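How to put a plain black backdrop behind a table
Posted 31/01/2023

I've hung a black curtain behind my work table so many times now that I can do it while the coffee brews, but the first few tries were a mess. Sagging in the middle, lint all over it, a bright strip of wall showing at one side. A few of you asked for the full steps after the Skumton craft fair, so let's do it properly this time!

What I use

A length of black cloth. Mine is called Lendel and it's a matte, fairly heavy weave that I got from Mercado Fabrics. Bring your phone to the store, hold the cloth up near a window and shine the flashlight on it. If it glows back at you, put it back on the shelf. Satin looks gorgeous on the roll and terrible behind a table.

A thin metal pole with a little foot that sits on the tabletop.

Something to hang the cloth from. I have a curtain rail screwed into the ceiling, but a tension rod between two walls is fine too (I did that for a whole year in my last apartment).

A dark top for the table, either paint or a cloth. I painted mine.

Clips, a steamer, a lint roller. More lint roller refills than you think.

Measuring

My table is 68 inches wide. I like the cloth a good bit wider than the table on both sides, so you never catch the wall when you lean over and look from an angle. For the drop, measure from the rail to the tabletop and then add 30 inches, so the extra falls down behind the back edge. I skimped on that once to save a few dollars and ended up with a gap, a bright line right where the cloth met the table, and I spent that entire June taping strips of felt over it. Just buy the extra.

Hanging it

Wash the cloth first if the label lets you. Mine shrank a little, and I was very glad that it hadn't been hemmed yet.

Pull the table away from the wall far enough that you can walk behind it. Clip the cloth at the middle of the rail, then at both ends, and only then fill in the clips between. Going from left to right always leaves me with a big bunch of fabric at the end that I have to shuffle all the way back.

Let it hang overnight! Gravity does half of the ironing. In the morning go over it with the steamer from the top down, with one hand behind the cloth, and stop when the hard fold lines from the package are gone. The soft up-and-down folds I leave alone. I used to stretch everything flat with clamps along the bottom and it looked like a trash bag pulled over a window — a bit of drape is much nicer, and it forgives you when somebody bumps it.

Then push the table back in. Leave a little space between the cloth and the back edge or it'll catch every time you slide the table.

The pole

I put the pole in front of the cloth, standing on the tabletop, a bit off center. It keeps the fabric from billowing forward when the heat kicks on. Set the foot down first, with both of its legs sitting properly on the table, then bring the pole upright and check it from the front and from the side. A small level helps, though I mostly use the door frame as my guide and squint. If the foot slides, a dab of museum putty under each leg sorts it out.

Last of all, the lint roller. Start high. Do the tabletop after the cloth or you'll be doing it twice.

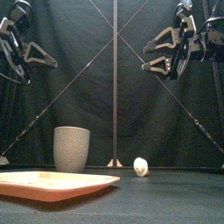 How do you get cat hair off black cloth without taking it down?

A barely damp rubber glove, dragged downward in short strokes, and then the lint roller to pick up whatever has collected at the bottom.

Taking care of it

Vacuum it with the brush attachment every couple of weeks, low suction. Keep it out of direct sun if you can. My first one hung opposite a south window and the upper part went a sort of rusty brown, and you can't get that back with dye (I tried, I ruined a bucket and a bath mat).

If you have to store it, roll it around a cardboard tube from the fabric store. Folded cloth means steaming all over again — and I hate steaming.

Next up is the lighting, and I have opinions on clamp lamps. I'm still testing the Altum ones, so give me a few weeks.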